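Hirngate clinic to lend blood pressure monitors from April

Patients of the Siddiqui Family Practice in Hirngate will be able to borrow a blood pressure monitor and take their readings at home from April, under a loan program that has been on trial at the practice's smaller Gradon rooms.

The practice has bought 35 monitors for the program. Each loan will run for a week and there will be no charge, although patients will be asked to sign for the equipment and leave a phone number.

Nurse manager Iresha Ranasinghe said the Gradon trial took in 263 patients, most of them already being treated for high blood pressure or waiting to hear whether they needed to be.

"A reading taken in the clinic is one reading," she said. "People have driven in, they've looked for a park, they've been talking to us. When they go home and do it morning and night for a week, the doctor gets a page of numbers to work from."
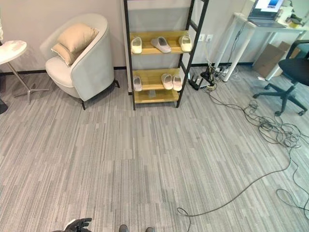

Ms Ranasinghe said some patients in the trial had come back with home readings well below what was recorded at their visits, and a smaller group had come back with higher ones. Both were discussed with the treating doctor before any change was made to tablets.

The practice has some 1000 patients on its books with a recorded history of raised blood pressure. Letters will go out to them in stages, starting with those whose last check was more than a year ago. People who don't get a letter can still ask at the front desk or raise it at their next visit.

Borrowers will be shown how to fit the cuff before they leave. They will be asked to sit quietly for five minutes, keep both feet on the floor and take two readings in the morning and two in the evening. Coffee and cigarettes should be avoided for half an hour beforehand. The cuffs come in three sizes, and staff will measure the patient's upper arm to choose the right one.

Readings can be written on a paper chart or entered in Fendosent, the online record the practice already uses for repeat scripts and test results. Ms Ranasinghe said most of the Gradon patients had picked the paper.

"We thought more would go online," she said. "The chart goes on the fridge and they fill it in with a biro. That's fine by us. We scan it when it comes back."

Reception staff had to retype many of the early charts in the trial when the columns proved too narrow to read. The form has since been redrawn with larger boxes and a space for comments, such as a missed tablet or a bad night's sleep.
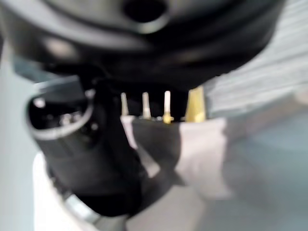
The monitors will run on batteries, which the practice will supply, and a mains adaptor will be lent only on request. Two units came back from Gradon with damaged power inputs after borrowers tried adaptors from other household equipment. Staff are asking people to use only what is in the bag. A round black connector such as the one in the photo, with its pale ring around the opening and what look like pin contacts inside, does not belong with the loan monitors and should not be pushed into one. Anyone who finds a lead that doesn't fit should ring the practice before trying another.

Returned monitors will be wiped down, checked against a second machine and given fresh batteries before they go out again. The cuffs will be cleaned separately. A unit that reads differently from the checking machine will be set aside and sent to the supplier.

The practice will not take readings over the phone as a substitute for urgent care. A card in each bag sets out the numbers at which a borrower should call the clinic the same day. It also says that chest pain, sudden weakness, trouble speaking or severe shortness of breath should be treated as an emergency, whatever the monitor says.

Patients who have an irregular heartbeat are being told to speak to a doctor or nurse before borrowing, as are women who are pregnant. They may still be able to take part but could need a different type of monitor or a different schedule -- Ms Ranasinghe said the practice would rather sort that out at the start than have a week of readings it couldn't use.

People who already own a monitor can bring it in to be compared with the clinic's. That service began in Gradon during the trial and will be offered at both sites, with no booking needed between 2 pm and 4 pm.

Late returns were a problem early in the trial, when several monitors were kept for a month or longer. Borrowers will now get a text message the day before their loan is due. There will be no fine, but the next person on the list will have to wait.

Loans will be handled at the Hirngate front desk. Gradon patients can keep collecting from their own rooms.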